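How does a school timetable get made?

If you go to a big school, you probably have a timetable. It might be stuck inside your planner or pinned up on the kitchen wall. It tells you which lesson you have, what time it starts, which room it is in and who is teaching it. Most people look at it several times a day in September and hardly at all by the summer.

Someone had to make it, and it is a much harder job than it looks.

What has to go in?

Before anyone can start, the school has to collect a lot of information. It needs a list of every class and every teacher, and it needs to know which subjects each teacher can teach. It also needs a list of rooms. Some rooms can be used for almost anything. Others are special. You can learn history in a science lab, but you can't safely learn about acids in a history room.

Then there are the hours. Each subject is given a certain number of lessons. At Griven School, for example, every Year 7 class has three science lessons a week and the same number of languages. Maths and English get more. Art, music and drama usually get fewer, and often they share.

Griven has 61 teachers. Some of them work only part of the week, so they can't be given lessons on the days they are at home.

Why is it so hard?

Think about a jigsaw. Every piece fits in one place, and you can see from the picture on the box where it should go. A timetable is like a jigsaw with no picture. Lots of the pieces fit in lots of places, but when you put one down, it stops other pieces from fitting somewhere else.

There are a few rules that can never be broken:

A teacher can't be in two rooms at once.
A class can't have two lessons at once.
Two classes can't use the same room at once, unless it is a very large one such as a sports hall.

Those are called hard rules. If a timetable breaks a hard rule, it doesn't work. Somebody will turn up to a locked door, or to a room that is already full of people.

There are also soft rules. These are things the school would like to happen if they can. A class should not have all its maths lessons on the same day. PE is not much fun straight after lunch. Subjects where you have to get things out and clear them away, like cooking, are better as double lessons. A soft rule can be broken if there is no other way, and in nearly every school a few of them are.

Is it done by hand?

It used to be. Years ago, a teacher would stand in front of a large board with rows of hooks or slots in it. Each lesson was a small coloured card. Blue might be science, and yellow might be French. The teacher moved the cards about until everything fitted, and it could take most of the summer holiday. If the board got knocked, that was a very bad afternoon.

Some small schools still use cards, or a big sheet of squared paper and a rubber. Fitel Primary has only 8 classes, and most of the children stay with one teacher all day. The hard part there is sharing the hall. It is used for assembly, PE, lunch and choir, so the hall has a little timetable of its own.

Larger schools use a computer program. The person making the timetable types in all the rules, and the program tries out different ways of putting the lessons together. It can try thousands in the time it takes you to tie your shoes. When it gets stuck, it shows a list of lessons it could not place, and a person has to decide what to change. They might move a part-time teacher's class, or swap two rooms.

When does the work happen?

At Skadell Academy the work begins in spring, when older pupils choose the subjects they want to study. These choices matter a great deal. If only five people choose German, there may not be a German class at all. If a hundred choose drama, the school will need more drama lessons and somewhere to hold them.

The first version is usually ready in July. Teachers look at it and point out mistakes. Then a new teacher joins, or a room has to be closed for repairs, and parts of it are done again.

What is a two-week timetable?

Some schools have a Week A and a Week B. The lessons are different in each one, and after two weeks it starts again. This helps with subjects that need an odd number of lessons. If your class should have one and a half music lessons a week, you can have one in Week A and two in Week B. The drawback is that you have to remember which week it is.

Can a timetable change in the middle of the year?

Yes, but schools try not to. Moving one lesson often means moving several others – the teacher has to be free, the room has to be free, and so does the whole class. If a teacher is away for a day or two, the timetable stays the same and another teacher covers the lesson.

Try it yourself

Draw a grid with four columns for rooms and six rows for lesson times. Invent four classes and five teachers, and give each teacher a subject. Every class must have each subject once, and one lesson to read in. Only one of your rooms is a lab, and science has to be in it.

Use a pencil. When you have finished, check that no teacher appears twice in the same row. Then tell one of your teachers that they can't work in the mornings, and see how much you have to rub out.
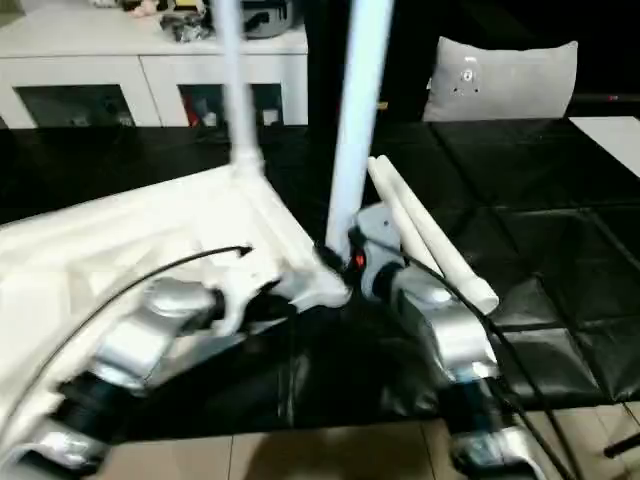
A robot arm with smooth white covers and silver joints.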